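Kukitz

Kukitz is a dice game for two to seven players, played with six-sided dice and a shared pool of counters. It belongs to the family of banking games, in which a player may keep throwing to raise a turn score or stop and bank what has been won so far. The game is best known in the form set down in the Annamalai rules, although several older household versions remain in use.

Name and origins

The origin of the name is uncertain. Early players gave it several spellings, and the present one became usual only after printed score sheets were sold with it. Maarja Juška, in a short study of family dice games, suggested that the word began as a call made by a player who wished to stop throwing, and that it was later applied to the game as a whole. No written source has been found to confirm this.

An earlier game called Loro is generally accepted as the parent of Kukitz. Loro was played with a single die and had no counters. Players threw in turn and added up their results, and a one ended the turn with nothing gained. Kukitz kept this rule but added a second and third die, together with the pool from which all players draw.

Equipment

A full set consists of three dice, 24 counters and a score sheet. The dice are of the ordinary kind, with pips from one to six. Many sets give each die a colour of its own, as one version of the rules treats the dice differently. In this version the leading die is thrown first and decides how many counters are at stake, while the other two decide whether they are won. 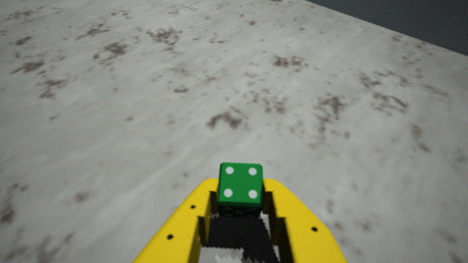
Macarena Marín objects to this arrangement in her notes on the Annamalai rules, writing that a leading die "turns every turn into two small games, and the second is always the duller". She recommends that all three dice be thrown together and the highest taken as the stake. Her version is now played nearly as often as the original, and most clubs allow either form if it is agreed before play.

Course of play

Each player throws one die to decide the order, the highest beginning. On a turn, the player throws the dice and notes the stake. If the two remaining dice add up to more than seven, the player sets aside that number of counters from the pool and may throw again. If they add up to seven or less, the turn ends and the counters set aside during it are returned. A one on the leading die ends the turn in the same way - whatever the other dice show.

A player who stops of their own accord keeps the counters and passes the dice to the left. Once the pool holds fewer counters than the stake, the player may take only what is left. A round ends when the pool is empty, and each player then writes down the number of counters held. The first to reach a total of 100 wins, though the round in progress is always completed.

Variants

Ramach is a longer form in which counters may also be won from other players. A thrower who rolls the same number on all three dice may take the stake from any opponent in place of the pool. This makes it harder to protect a lead, and games tend to be slow.

In the partnership game, described by Padmavathi Raju, four players sit in pairs and bank their counters together. Partners may not advise each other on whether to stop. A version for children removes the stake altogether, and each successful throw earns a single counter.

Organised play

Club play was informal until the first open meeting, held in December at the Annamalai reading rooms under rules drawn up by Nandini Kurian and Karthikeyan Gowda. The meeting attracted 13 entrants. The rules were later revised to limit the time allowed for a throw and to settle the treatment of dice that leave the table, which are thrown again without penalty.

See also

Banking games
Loro
Ramach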